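FOR IMMEDIATE RELEASE

Loltley Pauses Glove Program After Grip Fault, Shares What It Has Learned So Far

In July, during a long afternoon of tabletop practice, one of the two-handed robots at our Fragkou workroom kept closing its right hand after it had been told to let go. The hand went on squeezing for 20 seconds before the operator pressed the stop button. We are thankful to say no one was hurt. All the same, a hand that doesn't open when it is asked to is a serious matter to us, and we would much rather you heard about it from Loltley, in plain words, than picked it up secondhand from somebody's cousin.

We have paused all work that puts people within reach of the arms. Practice with puzzles and blocks goes on at reduced speed, with an operator at the stop button the whole time, and it will stay that way until the repair has been checked.

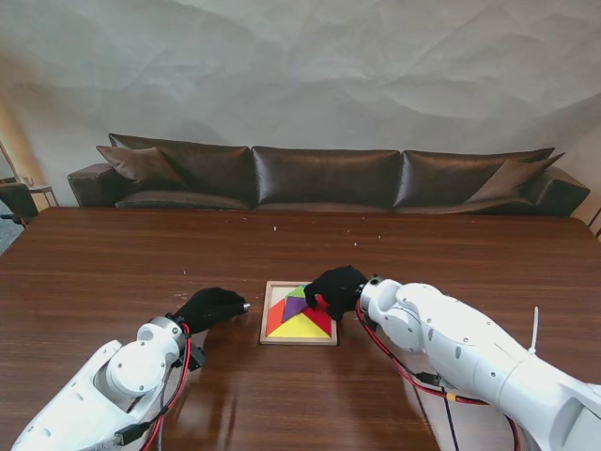 What Went Wrong

The hands on our Zuvero robots wear black knit gloves with a grippy surface, and we are very fond of them (anyone who has tried to pick up a flat plastic shape with bare metal will understand why!). Underneath, each finger reports how hard it is pressing, and the hand uses that report to decide when to ease off. On the day of the fault, the glove had worked its way down and bunched at a finger joint. The folded fabric pushed on the sensor even when the hand held nothing, and the software took that steady push to mean there was still a piece to hang on to. So it hung on.

There was a second problem, and this one is on us. The release command should have overruled the sensor after 2 seconds, and in the version we were running, it didn't. That limit had been switched off for an earlier test and never switched back on, and our morning checklist had no line for it.

Small, thin pieces are where a mistake like this matters most, with the fingers closing so near to one another and so little in between. They are also the pieces people most naturally reach in to help with, which is why we are asking everyone to keep their hands well back.
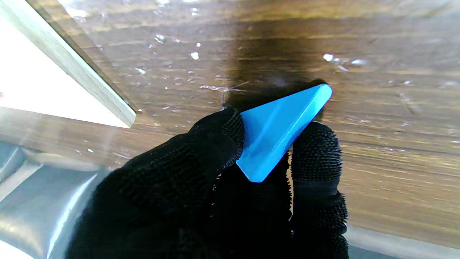

Reading time: 2 minutes

What We Are Doing About It

The release limit is back on, and it can no longer be turned off from the operator's screen. Each glove is being refitted with a snugger cuff, and the operator now opens and closes both hands with nothing in them before every session, watching the fabric at the joints as well as the numbers. If a finger reports pressure during that check, the session doesn't start until the glove has come off and the hand has been looked over.

We have also gone back through our records and found 4 earlier sessions with the same kind of false reading. They were shorter, and the operators at the time put them down to a slow connection. We wish we had looked harder, and we have told the partners who were working with us then.

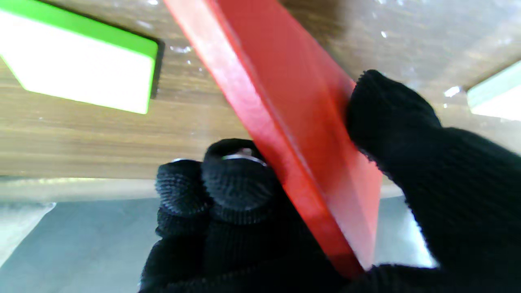

Gripping a red block with the gloved hand.

Bigger pieces ask for a different sort of patience, and the refitted gloves have to manage those as well, so we are repeating the full set of grips and releases before we call the matter closed. It is slow going and, to be fair, a bit dull to sit through, but we have asked the team to take all the time they need.

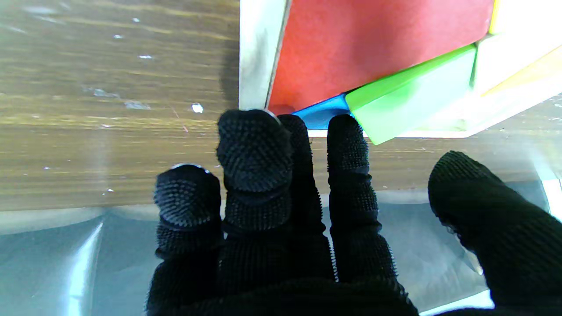
Mihret Seyoum said the false readings should have been caught the first time, and that a robot that won't let go ought to be treated as a safety fault from the first second, whatever it happens to be holding. Seyoum added that operators should feel free to press stop early and often, and that pressing it will never be counted against anyone's session.

Customers using Zuvero hands with knit gloves are asked to stop using them near people until the software update has been installed and the new cuffs are fitted. Both will be sent free of charge. Customers whose hands run without gloves should install the update too, as the release limit applies to every model. The Even carrying cart and its charger are not affected.

If you have seen a hand hold on longer than it should, even for a moment, please write to the Loltley service desk and tell us what it was doing at the time. We read every note, and we would be so glad to have yours.

Media contact: Loltley Press Office, Fragkou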